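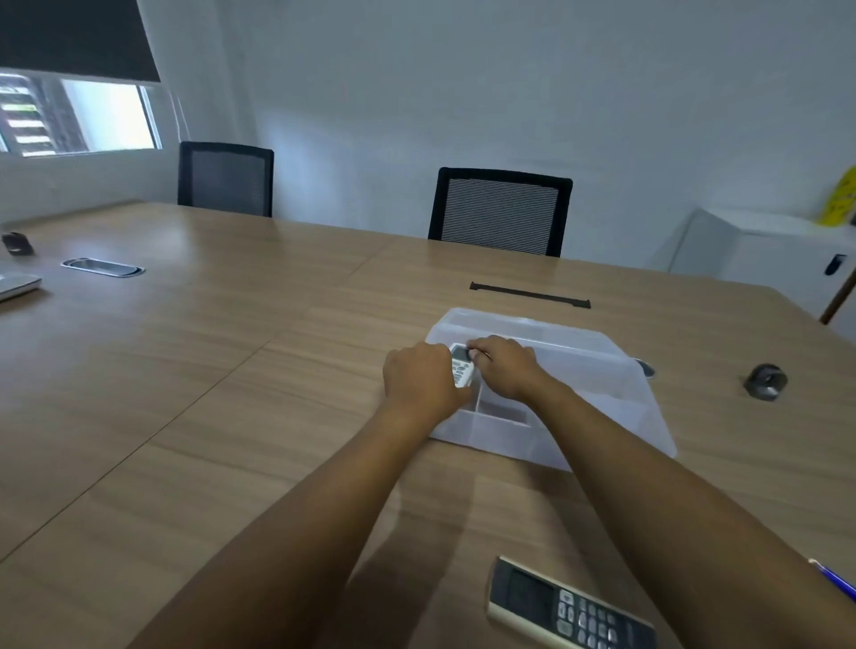
Gilloren 과제 중간 진행보고: 수납 작업 중 덮개 과부하 고장과 그 후의 조치

홈 | 과제 소개 | 진행보고 | 자료실 | 공지 | 문의

제출처: Rendel 재단 과제관리 담당 부서
제출 기관: Gatchalian 로봇작업연구실
보고 범위: 6월의 고장 발생부터 재시험 종료까지

1. 이번 보고의 목적

지난 보고에서 우리 연구실은 양팔 로봇 Gilloren이 작은 사무용품을 상자에 넣고 덮개를 닫는 작업을 곧 연속으로 시험하겠다고 적었습니다. 시험은 6월에 시작하였으나 계획한 횟수를 채우지 못하고 중단하였습니다. 중단의 이유는 덮개를 누르는 단계에서 오른팔의 힘 제한이 제대로 작동하지 않은 고장입니다. 다친 사람은 없습니다. 상자 한 개의 경첩 부분이 파손되었고, 오른팔 그리퍼의 손가락 부품 한 쌍을 교체하였습니다.

재단에는 고장이 난 다음에 짧은 통지를 먼저 보내 드렸습니다. 그 통지를 쓸 때에는 원인을 알지 못하였으므로 "센서 이상으로 추정"이라고만 적었습니다. 조사 결과 그 표현은 정확하지 않았습니다. 센서 자체에는 이상이 없었고, 센서의 영점을 잡는 순서에 잘못이 있었습니다. 이 보고서로 앞의 통지를 정정합니다.

2. 작업의 내용

작업은 회의실의 큰 탁자 위에서 진행합니다. 물건은 에어컨 리모컨과 같은 가볍고 납작한 것이 중심이고, 상자는 반투명 플라스틱 수납 상자입니다. 상자 안에는 투명한 칸막이가 있습니다. 사람이 두 손으로 하면 대단히 쉬운 일이지만 로봇에게는 다음과 같은 어려움이 있습니다.

먼저 물건을 세운 상태로 벽과 칸막이 사이에 내려놓아야 합니다. 사람은 한 손으로 리모컨의 아래쪽을 받치고 다른 손의 손가락으로 위쪽 가장자리를 집어서 기울기를 조절할 수 있습니다. Gilloren은 같은 방법을 쓰지만 아래쪽을 받치는 손가락이 두꺼워서 칸막이를 건드리는 일이 많습니다.

다음으로 덮개를 닫아야 합니다. 덮개는 앞쪽으로 넘긴 뒤에 두 손으로 좌우를 함께 눌러야 고르게 닫힙니다. 한쪽만 누르면 반대쪽이 들립니다. 그래서 우리는 사람의 시범에서 양손의 위치와 순서를 가져오고, 누르는 힘은 로봇의 힘 제어기가 따로 결정하도록 설계하였습니다. 이번 고장은 바로 이 두 부분이 만나는 곳에서 발생하였습니다.

3. 고장의 경과

6월의 시험은 모두 200회를 반복하는 계획이었습니다. 우리는 59회째에서 시험을 중단하였습니다. 그때까지의 기록에는 물건을 떨어뜨린 경우와 덮개가 덜 닫힌 경우가 몇 번 있었지만 안전에 관계되는 사건은 없었습니다.

59회째의 시작은 보통과 같았습니다. 오른팔이 리모컨을 집었고, 왼팔이 상자를 고정하였습니다. 리모컨을 넣는 도중에 그리퍼 손가락이 칸막이에 걸렸고, 제어 프로그램은 설계대로 작은 복구 동작을 실행하였습니다. 복구 동작은 팔을 조금 올리고, 힘 센서의 영점을 다시 잡고, 다시 내려가는 것입니다. 두 번째 시도에서 리모컨은 상자 안에 들어갔습니다.

그 다음에 덮개를 닫는 단계에서 오른팔이 덮개를 눌렀는데, 덮개가 이미 닫힌 뒤에도 팔이 내려가는 것을 멈추지 않았습니다. 화면에 표시된 힘은 제한값보다 낮았습니다. 그러나 상자는 눈에 보일 만큼 휘었고, 경첩 쪽에서 갈라지는 소리가 났습니다. 작업 감독자가 비상정지 단추를 눌러서 팔을 세웠습니다. 로봇의 보호정지는 그 시점까지 작동하지 않았습니다.

정지한 뒤에 우리는 팔의 전원을 바로 다시 넣지 않았습니다. 팔이 상자를 누르고 있는 상태였기 때문에 브레이크를 수동으로 풀 때 튀어 오를 위험이 있었습니다. 두 사람이 팔을 지지한 상태에서 관절을 하나씩 풀었습니다. 이 절차는 매뉴얼에 있었지만 실제로 해 본 것은 처음이었고, 생각한 것보다 시간이 오래 걸렸습니다.

4. 원인의 조사

4.1 영점의 순서

조사에서 확인한 직접 원인은 복구 동작 안의 영점 설정입니다. 영점은 그리퍼가 아무것에도 닿지 않은 때에 잡아야 합니다. 그런데 복구 동작에서 팔을 올리는 거리가 짧아서, 손가락이 여전히 칸막이에 걸려 있는 때에 영점을 잡았습니다. 그 결과 칸막이가 손가락을 미는 힘이 "힘 없음"으로 저장되었습니다.

걸린 것이 풀린 뒤에는 센서 값이 반대 방향으로 치우쳤습니다. 그래서 덮개를 누를 때 실제의 힘은 표시보다 컸고, 제어기는 아직 충분히 누르지 않았다고 판단하였습니다. 우리는 기록된 값에서 이 치우침을 다시 계산하였고, 센서를 떼어 시험대에서 추를 걸어 비교하였습니다. 시험대에서 센서는 정상이었습니다.

4.2 보호정지가 늦은 이유

더 중요한 문제는 보호정지입니다. 보호정지는 힘 제어기와 독립적이어야 한다고 우리는 생각하고 있었고, 과제 계획서에도 그렇게 적었습니다. 조사 중에 소프트웨어의 보호 기능이 힘 제어기와 같은 센서 값, 즉 영점을 뺀 뒤의 값을 읽고 있다는 것을 알았습니다. 따라서 영점이 잘못되면 두 기능이 함께 잘못됩니다. 계획서의 기술은 실제와 달랐습니다. 이것은 우리 연구실의 책임입니다.

관절 전류를 감시하는 별도의 기능은 켜져 있었습니다. 다만 그 한계값은 팔을 빠르게 움직이는 다른 작업에 맞추어 높게 설정되어 있었고, 천천히 누르는 동작에서는 한계값에 도달하지 않았습니다.

4.3 반투명한 상자의 인식

직접 원인은 아니지만 고장에 기여한 것이 하나 더 있습니다. 상자의 벽과 덮개가 반투명하여 깊이 카메라의 값이 안정되지 않습니다. 탁자 면의 나뭇결이 상자를 통하여 희미하게 비치고, 창에서 오는 빛이 탁자에 반사됩니다. 이 조건에서 깊이 값은 자주 상자의 윗면이 아니고 그 아래의 탁자 면을 가리켰습니다.

덮개가 닫힌 높이를 카메라가 정확히 알았다면 팔은 힘의 값과 관계없이 그 높이에서 멈추었을 것입니다. 우리 프로그램에는 높이에 의한 정지 조건이 있었지만, 깊이 값이 흔들려서 잘못된 정지가 많이 나온 일이 있었고, 시험 전에 그 조건을 느슨하게 바꾸었습니다. 이 변경은 작업 일지에 기록되어 있으나 위험성 검토를 거치지 않았습니다.

5. 실시한 조치

영점 설정은 이제 복구 동작 안에서 하지 않습니다. 매회 시작 전에 팔이 정해진 대기 위치에 있을 때에만 영점을 잡고, 새로운 영점이 이전의 값과 많이 다르면 프로그램이 시작을 거부합니다. 거부된 경우에는 감독자가 그리퍼를 눈으로 확인한 뒤에 다시 시도합니다.

보호정지는 영점을 빼지 않은 원래의 센서 값을 읽도록 변경하였습니다. 그리퍼의 무게를 따로 보정해야 하므로 한계값을 정하는 일이 조금 복잡해졌습니다. 관절 전류의 한계값도 작업별로 나누었고, 덮개를 누르는 단계에는 가장 낮은 값을 사용합니다.

높이에 의한 정지 조건은 다시 엄격하게 하였습니다. 깊이 값만으로는 잘못된 정지가 많으므로, 시작 전에 상자 네 모서리의 높이를 그리퍼로 가볍게 짚어서 재는 절차를 추가하였습니다. 이 때문에 한 회의 시간이 길어졌습니다. 상자에 불투명한 테이프를 붙이는 방법도 논의하였으나 채택하지 않았습니다. 과제의 목표가 보통의 사무실에 있는 상자를 그대로 다루는 것이기 때문입니다.

기계 쪽에서는 그리퍼 손가락의 끝을 얇은 것으로 바꾸고 안쪽에 부드러운 패드를 붙였습니다. 칸막이에 걸리는 일이 줄었으나 없어지지는 않았습니다.

운영 규칙도 하나 변경하였습니다. 정지 조건이나 한계값을 바꾸는 사람은 변경 전에 다른 한 사람의 확인을 받아야 합니다. 확인이 없는 설정 파일은 로봇에 올라가지 않습니다.

6. 사람의 시범을 다시 기록한 것에 대하여

덮개를 닫는 동작의 시범은 처음부터 다시 기록하였습니다. 이전의 시범에서는 사람이 덮개의 가운데를 한 손으로 빨리 누르는 경우가 섞여 있었습니다. 사람에게는 자연스러운 동작이지만 로봇이 따라 하면 누르는 지점이 좁아지고 힘이 한 곳에 모입니다.

새로운 시범에서는 왼손이 덮개의 왼쪽을, 오른손이 오른쪽을 맡습니다. 손가락을 넓게 펴서 덮개의 모서리 방향으로 두는 것도 시범자의 지침에 넣었습니다. 물건을 넣는 동작의 시범은 이전 것도 사용할 수 있다고 판단하였지만, 두 동작 사이의 연결이 부자연스러워서 일부를 새로 기록하였습니다.

탁자 위의 다른 물건에 대해서는 의견이 나뉘었습니다. 다른 리모컨이나 테이프가 옆에 놓여 있으면 인식이 어려워지지만 실제 사무실의 탁자는 보통 그렇습니다. 우리는 두 종류의 조건을 모두 남기고, 재시험에서는 상자와 넣을 물건 이외의 것을 작업 영역 밖에 두기로 하였습니다.
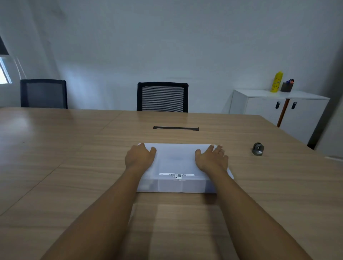 Stokel, 2026년 9월 15일

7. 재시험의 결과

조치를 마친 뒤에 Stokel의 같은 회의실에서 100회의 재시험을 실시하였습니다. 모든 회에서 감독자가 비상정지 단추를 손에 들고 있었습니다. 비상정지를 누를 필요가 있었던 회는 없습니다.

100회 중에서 8회는 작업을 끝내지 못하였습니다. 그중 대부분은 덮개의 한쪽이 들린 채로 높이 조건에 의하여 정지한 경우입니다. 나머지는 리모컨이 칸막이 위에 비스듬히 걸려서 덮개를 닫는 단계로 넘어가지 않은 경우입니다. 어느 경우에도 팔은 설정한 한계 안에서 멈추었고, 상자의 파손은 없었습니다.

이와 별도로 고장을 일부러 만드는 시험도 하였습니다. 영점을 잘못 잡은 상태를 프로그램으로 흉내 내고 덮개를 누르게 하였습니다. 먼저 시작 거부 기능이 작동하는 것을 확인하였고, 그 다음에 시작 거부 기능을 끄고 보호정지만으로 팔이 멈추는 것을 확인하였습니다. 이 시험에서는 상자 대신에 스펀지 블록을 사용하였습니다. 왼팔에 대해서도 같은 시험을 하였습니다. 고장은 오른팔에서만 났지만 두 팔이 같은 프로그램을 쓰기 때문입니다.

재시험에서 마음에 걸리는 점도 있습니다. 오후에 창에서 들어오는 빛이 강할 때 모서리 높이를 재는 절차를 두 번 반복해야 하는 일이 여러 번 있었습니다. 롤러 블라인드를 더 내리면 좋아지지만, 그렇게 하면 시험의 조건이 일정하지 않게 됩니다. 빛의 조건을 기록하지 않은 회도 있어서 이 영향을 숫자로 말씀드릴 수는 없습니다.

8. 아직 해결하지 못한 것

반투명한 덮개의 높이를 카메라만으로 안정되게 재는 방법은 아직 없습니다. 손가락으로 짚어서 재는 방법은 안전하지만 느립니다. 우리는 덮개 앞쪽에 붙어 있는 흰 라벨을 위치의 기준으로 쓰는 것을 시험하고 있습니다. 라벨은 불투명하여 깊이 값이 잘 나옵니다. 그러나 라벨이 없는 상자도 있고, 손이 라벨을 가리는 때도 있으므로 보조적인 방법으로만 생각하고 있습니다.

보호정지의 독립성도 완전하지 않습니다. 지금은 원래의 센서 값을 읽지만 여전히 같은 센서입니다. 센서가 정말로 고장 나면 관절 전류의 감시만 남습니다. 손목에 두 번째 센서를 붙이는 안과, 팔의 최대 토크를 하드웨어에서 낮추는 안을 비교하고 있습니다. 두 번째 안은 비용이 적지만 무거운 물건을 드는 다른 작업을 할 수 없게 됩니다.

그리고 파손된 상자와 같은 상자를 더 이상 구하지 못하였습니다. 재시험에는 남아 있던 상자를 사용하였습니다. 앞으로의 시험을 위하여 비슷한 크기의 상자를 새로 구입할 예정이며, 새 상자의 덮개가 다른 힘으로 닫히는 경우에는 한계값을 다시 정하겠습니다.

9. 일정과 예산에 대한 영향

시험의 중단과 조사로 인하여 연속 시험은 계획보다 늦어졌습니다. 중단된 200회의 시험은 이어서 하지 않고 처음부터 다시 하겠습니다. 전의 결과와 새 결과는 프로그램이 다르므로 합칠 수 없습니다. 59회까지의 기록은 삭제하지 않고 원인 조사의 자료로 보관합니다.

그리퍼 부품과 상자의 비용은 소모품 항목에서 처리하였고 추가 신청은 하지 않습니다. 손목의 두 번째 센서를 채택하는 경우에는 장비 항목의 변경이 필요합니다. 이 경우에 재단의 사전 승인이 필요한지, 아니면 다음 보고에 적는 것으로 충분한지 알려 주시기 바랍니다.

사무실 방문객 앞에서의 공개 시연은 연기하였습니다. 시연에서는 사람이 로봇에 더 가까이 서게 되므로, 보호정지의 두 번째 방법이 결정될 때까지 새로운 날짜를 정하지 않겠습니다.

10. 재단에 확인을 부탁드리는 사항

첫째, 과제 계획서 중 보호정지에 대한 기술을 이 보고서의 4.2와 5의 내용에 맞게 고치는 것을 승인해 주십시오. 수정한 문장은 별지에 넣었습니다.

둘째, 200회 시험을 처음부터 다시 하는 것이 평가 기준에 맞는지 확인해 주십시오. 평가 기준에는 횟수만 있고, 중단된 시험의 취급에 대해서는 적혀 있지 않습니다.

셋째, 고장 때의 센서 기록과 영상을 재단의 다른 과제에도 공개하는 것이 좋은지 의견을 부탁드립니다. 영점의 순서에 대한 문제는 다른 로봇에서도 일어날 수 있으므로 우리는 공개에 찬성합니다. 공개하는 경우에는 영상에 나오는 사람의 동의를 먼저 받겠습니다.

별지: 계획서 수정문, 영점 비교 시험의 기록, 재시험의 회별 결과표, 변경된 운영 규칙

Gatchalian 로봇작업연구실 드림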